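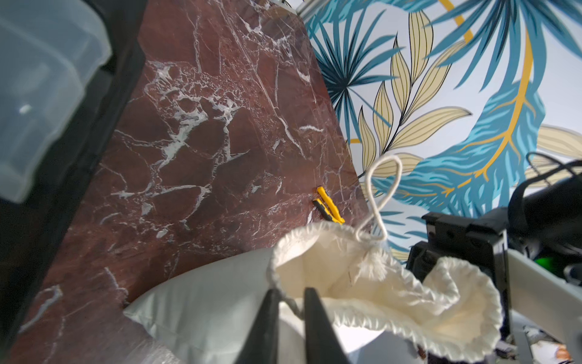
Zwei schwarze Finger, ein Beutel mit Kordel: So sieht die Welt aus der Sicht eines Roboterhandgelenks aus.

Warum ein Roboter ein Auge am Handgelenk braucht

Stell dir vor, du müsstest mit Topfhandschuhen einen Turnbeutel hochheben. Du hast nur zwei Finger, spürst damit fast nichts, und deine Augen sitzen am Unterarm. Willkommen im Arbeitsalltag eines Greifroboters.

Unser Roboter heißt Plikero. Er besteht vor allem aus einem Arm, und am Ende dieses Arms sitzt der Greifer mit seinen zwei spitzen Fingern. Gleich daneben ist eine kleine Kamera befestigt. Sie fährt überall mit, wohin der Arm sich bewegt. Deshalb sieht Plikero seine eigenen Finger ständig unten im Bild, so wie du beim Lesen manchmal deine Nasenspitze siehst, wenn du schielst. (Probier es ruhig aus. Wir warten.)

Was ist an einem Beutel so schwer?

Ein Bauklotz ist ein höflicher Gegenstand. Er hat Ecken, er bleibt, wie er ist, und wenn man ihn anfasst, ist er danach immer noch ein Bauklotz. Stoff benimmt sich viel schlechter. Er knickt, rutscht, wirft Falten und sieht nach jedem Griff anders aus als vorher. Der cremefarbene Beutel oben hat einen gekräuselten Rand und eine Kordel, die als Schlaufe nach oben steht. Wo ist da vorne? Wo packt man am besten zu? Du weißt das, ohne nachzudenken. Ein Computer muss dafür ganz schön rechnen.

Und dann liegt da noch anderes herum. Unter dem Rand des Beutels schaut ein gelbes Cuttermesser hervor, und die Tapete mit ihren großen Blättern hält sich auch nicht gerade zurück. Für dich ist klar, dass man aus einer Wand kein Palmblatt pflücken kann. Plikero muss selbst das erst lernen. Auch die weißen Adern im dunkelroten Marmor könnten für ihn zunächst alles Mögliche sein: Risse, Fäden, verschüttete Milch.

Die Methode: vormachen, nachmachen

Früher schrieben Forscherinnen und Forscher jeden Handgriff einzeln auf. Finger öffnen, ein Stück nach links, ein Stück nach unten, Finger schließen. Das klappt prima, bis jemand den Beutel ein Stück verschiebt. Dann greift der Roboter sehr gewissenhaft in die Luft.

Beim Projekt Grondalo geht es anders. Ein Mensch steuert den Arm und macht die Aufgabe vor. Die Kamera am Handgelenk nimmt alles auf, und gleichzeitig wird gespeichert, wie sich der Arm bewegt hat. Das nennt man eine Vorführung. Für die Aufgabe mit dem Stoffbeutel gab es 171 Vorführungen. Das klingt nach viel Geduld, und das war es auch.

Danach kommt ein Lernprogramm an die Reihe. Es schaut sich die Bilder an und versucht zu erraten, welche Bewegung als nächste dran war. Am Anfang rät es so gut wie ein Toastbrot. Nach jedem Fehler verstellt es sich innen ein kleines bisschen, und mit der Zeit werden die Fehler kleiner.

Und, kann er es jetzt?

Schon besser. Insgesamt durfte Plikero 363 Mal allein üben, an Beuteln, Socken und Kissenbezügen. Bei Dingen, die er aus den Vorführungen kannte, griff er meistens richtig zu. Bei neuen Stoffen wurde er zögerlich, und einmal trug er voller Stolz nur die Luft neben einer Socke davon. Falls Roboter stolz sein können. Das ist eine andere Frage, und für die gibt es noch keine Methode.

Zum Selbermachen

Klemm dir eine Socke zwischen zwei Kochlöffel und versuche, sie in eine Schüssel zu legen. Danach dasselbe mit einem zugekniffenen Auge. Lass dir von jemandem die Socke immer wieder anders hinlegen.

Wörter zum Merken

Greifer: die Hand des Roboters, oft mit nur zwei Fingern.
Handgelenkkamera: eine Kamera, die am Arm mitfährt.
Vorführung: ein Mensch macht es vor, der Roboter zeichnet auf.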